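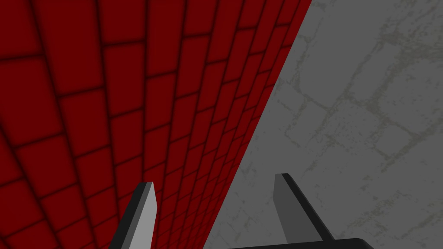
Rosaura Marulanda: 손목 카메라 화각부터 정하고 그리퍼 비교로 넘어가자는 의견입니다. 손가락이 화면 밑으로 많이 잘리면 핑거 교체 전후 비교가 안 돼요. 지난번 Wolturico 핑거 때도 그래서 표를 다시 만들었습니다.

→ 의견 반영함. 카메라 항목을 앞으로 옮김. 아래 순서대로 볼 것.

그리퍼·손목카메라 비교 시험 점검표 (시뮬레이션 단계)
Skulolville 시험실 / 2026년 8월
작성 Nghĩa Âu
대상: Trundwood 평행 그리퍼, Hoarau 평행 그리퍼. 제어기는 공통.
표기: 양호 / 보완 / 보류 / 해당없음

가. 손목 카메라

가-1 양쪽 핑거 끝이 화면에 들어오는가
양호. 끝부분 둘 다 보임. 밑동은 왼쪽은 잘리고 오른쪽만 일부 나오는데 비교에는 지장 없음.

가-2 좌우 핑거 크기 차이
보완. 오른쪽이 약간 넓고 더 기울어 보임. 원근 때문. 카메라 장착 각도값을 두 그리퍼에 똑같이 넣었는지 재확인 바람. 다르면 비교 무효.

가-3 핑거와 배경 구분
양호. 붉은 벽돌 앞이든 회색 면 앞이든 윤곽 읽힘. 단 안쪽 면이 회색이라 회색 바닥재 쓰는 장면에서는 세그멘테이션 따로 돌려볼것.

가-4 화각
75도로 고정. 중간에 바꾸지 말 것. 바꿔야 하면 두 기종 전부 처음부터 다시.

가-5 조명
보류. 지금은 고르게 퍼진 빛이고 강한 그림자 없음. 실기 조건이랑 다르니 측면광 장면 추가 요청해 둠. Rosaura 님 회신 대기.

나. 그리퍼 동작

나-1 시작 자세 = 완전 열림
양호. 벌어진 상태, 물린 것 없음. 로그의 열림값도 같이 저장할 것. 화면만 보고 적지 마세요.

나-2 닫힘 명령 후 좌우 대칭
Trundwood 양호. Hoarau 보완. 왼쪽이 먼저 닿음. 모델 파일의 관절 연동 비율이 의심됨, 실물 문제로 적지 말것.

나-3 힘 제한값
보류. 두 회사 단위가 달라서 그대로 비교 못함. 환산표 만들기 전까지 칸 비워 둘 것. 추정치 기입 금지.

나-4 핑거 끝 충돌 형상
보완. 보이는 형상과 충돌 형상이 따로임. 끝이 비스듬히 깎인 모양인데 충돌쪽은 상자로 들어가 있음. 얇은 물체 집기 결과가 달라질 수 있음. 고치기 전 점수는 참고용.

나-5 반복 횟수
물체당 4회. 실패도 1회로 셈. 다시 돌려서 좋은 것만 남기는 일 없도록 함.

다. 팔·제어기

다-1 비상정지 신호 → 시뮬레이터 정지
양호. 누르면 팔, 그리퍼 둘다 멈춤. 해제 뒤 자동 재시작 안 됨 확인.

다-2 벽면 접근 거리 제한
보완. 제한구역이 팔 링크에만 걸려 있고 그리퍼는 빠져 있음!! 이거 먼저 고칩시다. 핑거 길이까지 포함해서 다시 설정. 실기로 넘어가기 전 필수.

다-3 속도 제한
양호. 두 기종 동일 설정. 설정 파일 첨부함.

다-4 통신 끊김 시 동작
보류. Hoarau 드라이버에서 재연결 뒤 마지막 명령을 다시 보내는 경우 있음. 3번 재현. 로그 폴더에 있으니 봐주세요.

라. 실기 전환 조건

다-2, 다-4 양호로 바뀌기 전에는 실물 팔 전원 투입 금지. 예외 없음.
나-4는 같이 고치면 좋지만 필수는 아님.
실기 시험 때 작업구역 안에는 사람 없어야 함. 조작자 외 참관 2명까지, 펜스 밖에서.
펜던트는 조작자가 계속 들고 있을 것. 책상에 내려놓지 말기.

코멘트

Rosaura Marulanda: 다-2는 제가 수정합니다. 여유 거리는 핑거 긴 쪽 기준으로 잡을게요. 가-5 측면광은 장면 하나만 먼저 만들어 보겠습니다.

Nghĩa Âu: 확인. 긴 쪽 기준 좋습니다. 나-3 환산표는 제가 함. 12월 실기 일정은 그대로 두고 다-4 결과 보고 다시 얘기해요. 점검표 파일명은 바꾸지 말아주세요, 링크 깨집니다.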